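Unari ya tiene sus primeros 1420 ejemplos, y yo he puesto unos cuantos

13 de enero de 2024

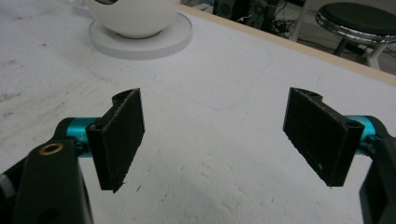
Llevo toda la semana con agujetas en el antebrazo derecho y la culpa la tiene Nustia, el proyecto con el que el taller Unari quiere enseñar a un brazo a recoger la mesa después de comer. Lo que empezó en junio como una charla de sobremesa en la calle Torres (de esas en las que todo el mundo se anima mucho y luego no pasa nada) ha llegado a su primera cifra seria: 1420 ejemplos grabados a mano, de los cuales 293 se han hecho en los últimos días. ¡Y quieren más!

Fui para escribir estas líneas y acabé trabajando, claro. Zulmira Calado, que coordina las grabaciones, me puso la pinza en la mano antes de que me quitara el abrigo. "Cógela como si fuera una regadera", me dijo, y se fue a buscar otra taza. Yo no tengo mucha mano con las plantas, así que la indicación me sirvió regular, pero al tercer intento ya le había pillado el aire: acercarse despacio, abrir de más, cerrar sin apretar, levantar, dejar. Cada recogida completa es un ejemplo, y con esos ejemplos aprenderá después el sistema qué movimientos tiene que hacer.

La sesión normal son 40 recogidas por persona y luego se descansa, aunque el primer día a mí me parecieron muchísimas más. La parte difícil es la vajilla. Una taza sola se deja coger por casi cualquier lado, pero en cuanto hay un plato debajo la cosa cambia, porque tienes que decidir si te llevas primero lo de arriba o intentas moverlo todo junto. Zulmira prefiere lo primero. Yo probé lo segundo dos veces y las dos salió mal - una de ellas con bastante ruido, perdón a los vecinos de abajo.

Y resulta que mis dos desastres también se guardan, en una carpeta aparte. Según me contó Zulmira, en las primeras semanas borraban todo lo que no salía bien y se arrepintieron, así que ahora cada intento fallido lleva una etiqueta con lo que pasó: resbalón, choque, cierre en vacío. A mí me tocaron un resbalón y un choque. También apuntan si quien graba es zurdo, cosa que al principio se les olvidó por completo y que les obligó a repetir una tarde entera de trabajo.

Otra manía de la casa es ir cambiando las cosas de sitio. Entre toma y toma hay que girar la pieza, acercarla, alejarla, cambiar de lado de la mesa. Se hace pesado, no voy a mentir, y a la media hora uno empieza a repetir siempre el mismo gesto sin darse cuenta. Cuando eso pasa, Zulmira te manda a por un café y sienta a otra persona. Me mandó a por café bastante pronto.

El programa con el que se revisan las grabaciones se llama Prorier y lo han escrito ellos mismos. Es feo como él solo (se lo dije y se rieron), pero permite pasar las tomas seguidas y marcar dónde empieza y dónde termina cada agarre, que es la tarea que más tiempo se come. De los 1420 ejemplos quedan 600 por revisar, y hasta que no estén listos no harán el primer entrenamiento completo. Pregunté si tenían fecha para eso y me contestaron con una mueca, así que aquí no pongo ninguna.

Lo siguiente son los cubiertos, que en el taller temen bastante, y después los vasos altos. Si alguien del barrio se quiere apuntar a grabar, basta con pasarse por Unari a media tarde y preguntar por Zulmira. No hace falta saber de robótica ni de programación, solo traer un poco de paciencia y manga cómoda. Yo vuelvo a la siguiente tanda, que me han prometido dejarme probar con las cucharillas.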